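Fliltdale Computer Swap Forum
Board: Old Desktops and Spare Parts
Topic: Stripping an office tower for parts, what is worth keeping?

slotfinder
6 June 2025

Hi all! I have an old black office tower open on the bench and I'm having way too much fun with it. The plan is to save whatever is useful and send the rest to metal recycling.
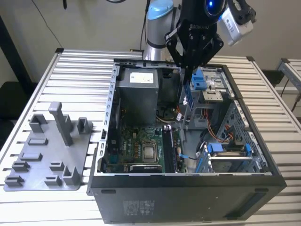
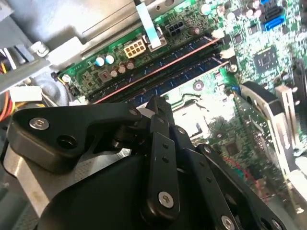
I love these old business cases, I really do. Consumer towers from those years make you hunt for screws in the dark, and the business ones were laid out by somebody who had to fix them for a living. The hard drive sits down in the lower bay between two blue plastic rails, and I get a silly amount of joy out of blue plastic, it's like the case is telling you where to put your fingers. Same deal up in the drive cage with that blue latch. So my questions are:

1. Is the memory worth pulling, or does it go out with the board?
2. Does anybody still want the power supply?
3. Do I keep the case whole? My heart says yes, my shelf says no.

I should say I have a Skavus parts cabinet with 4 drawers free, so space is a real issue.

beigebox_forever

Oh, nice one! Keep the case. Please keep the case. I've got a Dalsgaard tower from the same kind of office life and the steel in those things is wonderful, you could stand on it. People gut them, throw them out, and then come on this board in July asking where to find a decent case for a retro build.

Memory, yes, pull it. Push the white latch at the end of the slot away from the stick and it'll come up on its own. Don't wiggle it.

quietfan

Pull the memory, sure, but I disagree on the case. Unless the power button and front panel wiring are standard you're keeping a very heavy box that only fits one board. I held on to two of them for years. They held up a plant.

beigebox_forever

You can rewire a front panel in an evening! It's a few little wires and a connector. And holding up a plant is a job.

quietfan

You can. I did it once and I wouldn't spend another evening on it. If slotfinder only has four drawers, the case is the first thing I'd let go.

tin_and_solder

Can I talk about the board for a second, because everyone always skips it. Before you decide anything, look at the tops of the capacitors. The second picture has a good view of a few, two with light blue tops standing next to the big white power connector and three brown ones in a row just under them. I'm not going to judge anybody's capacitors from a picture, you want to get a lamp right over them and look from the side. Flat tops, keep the board. Domed tops or crusty stuff, then it's a parts board or scrap.

If they're flat, I'd keep board, processor and memory together as one piece. A matched set is worth so much more to somebody than three loose parts in three bags. I've given away sets like that and the person was thrilled!

slotfinder

That's a great point and I hadn't thought of keeping it as a set. Does the cooler have to stay on for storage? I'm nervous about leaving the processor sitting there bare.

tin_and_solder

Doesn't need the cooler, no. Clean off any old paste with a bit of alcohol, leave the processor locked in its socket, and put the whole thing in an anti-static bag. The socket is the safest place for it. Then a piece of cardboard on each side so nothing leans on the slots.

Bag the cooler screws and tape them to the cooler. I mean it. I have a coffee can of screws at home that belong to nothing.

parkbench88

Power supply: what does the label say? If the connectors are standard and it's a 500 watt or so, somebody on here will take it tomorrow. If it's one of the small office ones then it's only good for testing boards, but I'd still keep one of those, they're so handy on a bench. Don't open it up, obviously.

quietfan

I'd be careful passing on an old supply at all. It could be fine for years or it could take somebody's drive with it. I'd rather recycle it and feel okay.

parkbench88

Fair, but you could say that about every used part on this board. Put it on a tester, tell people how old it is and let them decide. The Zatis tester is cheap and it's caught two bad ones for me.

slotfinder

I do have a tester somewhere. I'll check the label tonight and post the numbers.

beigebox_forever

And the blue rails! Save those no matter what happens to the case. They snap, and then you can't mount a drive. I'd take a spare pair off you happily.

drawer_502

Second that on the rails. Also wipe the hard drive before it goes anywhere. An office machine can have somebody's whole payroll on it. Run a full wipe, or if it won't spin up, drill it.

Nice bench, by the way. I've been thinking of slatted aluminum for mine, small parts must drop into the grooves though?

slotfinder

Screws do love a groove! I put a magnetic tray next to the case and that takes care of most of them.

Okay, so the plan for now: board, processor and memory stay together if the capacitors look good, drive gets wiped, one rail pair goes to beigebox if the case goes. Still undecided on the case. I moved a few things on the shelf just to see, and it would almost fit if I put it on its side.

beigebox_forever

Put it on its side!

quietfan

Get a plant.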